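Tags: Community Services | Presentations and Speeches

Speaker notes: Keeping the reuse program going in Honanville

Speaker: Evdokia Theodorakopoulos, Manager, Resource Recovery
Session: Regional councils stream, after morning tea
Time allowed: 25 minutes, including questions

Opening

Acknowledge Country. Thank the organisers and the previous speaker. Note that Theano Chatzigeorgiou from our finance area is in the room and will take questions on the cost model.

Purpose of the talk: to set out how a mid-sized council moved household reuse out of the transfer station and into a service with its own budget line, and what we would advise other councils considering the same step. The talk covers governance, collection, safety testing, pricing and the relationship with local charities. It does not cover organics or the container deposit scheme, both of which are on tomorrow's program.

Background to the service

Before the present arrangement, residents of Honanville who wished to pass on usable goods had two choices. They could deliver them to one of the charity shops, or they could leave them at the tip face and hope that someone would set them aside. The charities told us repeatedly that they were paying to dispose of goods they could not sell. Council was in turn charging them the commercial gate fee.

In the first full year of the new service, 856 households booked a collection. Furniture made up the largest share by weight, followed by bicycles and garden tools. Electrical goods were a smaller stream, and they drew the greatest number of enquiries from residents.

Pause here. Ask for a show of hands from councils that accept electrical goods for resale at present.

Electrical goods and the testing requirement

Our insurer would not permit any mains-powered item to be resold untested. Council therefore resolved that every such item would be inspected and tagged by a competent person before it reached the shop floor. Leads, adaptors and power boards are handled under the same rule as the appliances they arrive with, and a damaged lead is removed from circulation on the day it is received.
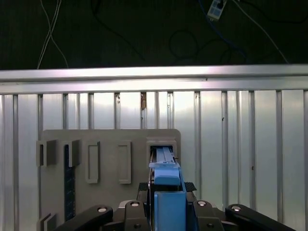
Power board and cables.

Points to make on testing:

- The register is kept by item, with the date, the result and the initials of the tester.
- An item that fails goes to recycling. We do not repair mains wiring in house.
- Residents may not reclaim a donated item once it has been tagged.
- The testing bench is closed to the public at all times.

Refer delegates to the handout for the wording of our donation form. Spyros Moschos in our legal team settled that wording, and other councils are welcome to adapt it.

Fasteners, fittings and small parts

A question we receive often is what becomes of goods that cannot be sold whole. The answer depends on the item. Bed frames are kept only when the fittings are complete. Shelving is accepted with missing pegs, as the shop holds a stock of replacements. Screws, hinges and brackets are sorted by type and sold by weight, and this has been well received by residents renovating older homes in the Drelia district.

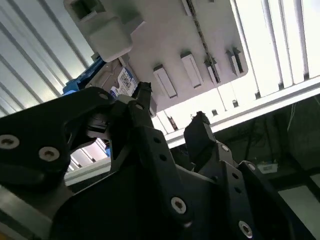

Governance and reporting

The service reports quarterly to Council through the Director of Community Services. Early reports gave tonnes diverted and very little else. Councillors asked, quite properly, whether the tonnes represented goods that had found a second owner or goods that had merely been moved to a different shed. We now report three measures: items received, items sold or given away, and items sent on to recycling or landfill.

The change was uncomfortable. The first report under the new measures showed that a good deal of the furniture we had counted as diverted was still in storage. We revised the acceptance criteria for lounges and mattresses as a consequence, and the storage lease at Hillo was not renewed.

Advice to other councils: settle the measures before opening day, and put them in the resolution.

Computers and office equipment

Computers are treated separately from other electrical goods. Donors are asked to remove or erase their own drives, and the donation form says so in plain language. Where a donor is unable to do this, the drive is removed at the depot and held in a locked cabinet until it is destroyed. Desktop machines are the simplest to deal with, as the case opens readily and the parts are of use to schools and to hobbyists. Laptops take longer and are more often beyond economical use.
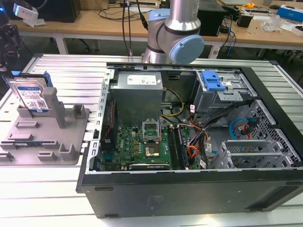 Dell desktop tower, side panel removed.

Do not quote resale prices for computers. They vary a great deal and the figures were out of date the last time this talk was given.

Pricing

The shop prices goods to move. A standard price list applies to common items, and the shop coordinator may reduce any price after 9 days on the floor. There is no haggling, and this is displayed at the entrance. Concession card holders receive a discount on furniture and whitegoods.

Working with the charities

This is the part of the talk on which delegates tend to have the strongest views, so allow time.

At the outset, 2 of the local charities objected to the service on the ground that Council would compete with them for good stock. Efthymia Koutsoukos, who chaired the working group, met with each of them separately and then together. The agreement reached was that clothing, books and homewares would remain with the charities, and that Council would not accept them at the reuse shop.

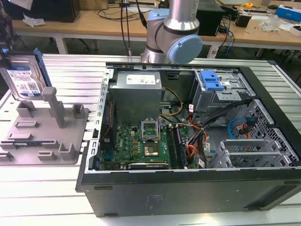
In return, the charities refer bulky goods to the Council booking line, and their disposal fee at the transfer station has been waived up to an annual limit. The agreement is reviewed every April. It has been amended once, to allow the Adugna mission shop to sell small furniture from its own premises.

Cost

Refer to the cost model in the handout. The service does not cover its costs from sales and was never expected to. Theano can speak to the avoided landfill levy, and to the treatment of vehicle costs, which are shared with the hard rubbish crew.

If asked about staffing, advise that positions were filled from within the existing waste team and that the shop coordinator is the only new role.

Next steps

Bookings for the current year stand at 995. Council has asked for a report on extending collection to the rural localities, where distance is the main expense. Siebe De Haan is preparing that report and would be pleased to hear from any council that runs a fortnightly or monthly rural round.

Thank delegates and invite questions. Handouts are on the table beside the registration desk.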